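Home Blog Workshop Notes About Contact

Changing the pads on the Vulgate gripper
Posted by Gaurav Dixit, April

I put this off for most of the winter. The hand gripper we use at Geltthorpe had been getting stiff on the left side, and the pads had gone shiny enough that a phone case would slide out if you tilted your wrist. On Friday I took it apart and did it properly.

The arms come off in one piece if you leave the pivot pins alone. I didn't the first time, last year, and spent an evening working out which washer went where. This time I backed off the two mounting screws underneath, lifted the linkage out and cleaned it in a tray. There was a lot of carpet fluff packed in behind the outer joints. After that I used one drop of light oil per pin and wiped off the rest. Too much oil and it creeps down to the fingers, and then the new pads won't stick.

The pads are the blue ones from Lutdale. They sell them in strips and you cut your own. I cut mine to 20 mm and scrape the old glue off with a plastic blade. Metal is faster but it marks the finger and the next pad sits crooked. Press them on, close the fingers on a folded card and leave it overnight.

The logger said 571 cycles since the last change – I had been telling people they last 2000. They might, if all you pick up is cardboard. Fabric seems to wear them faster.

Next day I checked the closing line and ran it through the usual mixed set.
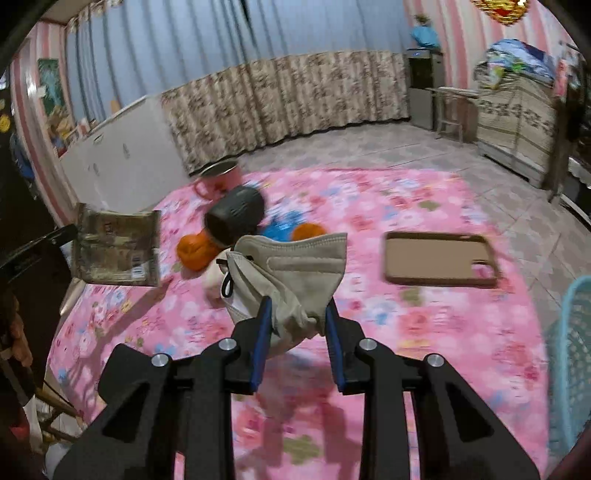
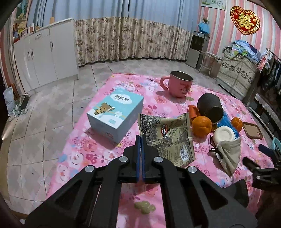 Pad alignment is the thing I get asked about most, and I still do it by eye. Close the fingers with nothing between them and look straight down. The two pads should meet in one narrow upright line, the way they do beside the snack bag in the second photo. If the line opens toward the top, one pad is on at an angle and you should redo it now, before the glue gets any harder. Then try something thin. I like a face mask held by its lower edge, as in the first photo, as the folded fabric gives you very little to hold on to.

I still have a slight click on the left arm at full opening. I think it's the bushing. Bright has them on back order, so that will be another post.

Comments (3)

tomasz_w: What glue are you using? Mine let go after a week.

Gaurav: Just the backing that comes on the Lutdale strips. Clean with alcohol first and let it dry.

Renny: Same click here. Mine was a loose pin – check that before you buy the bushing.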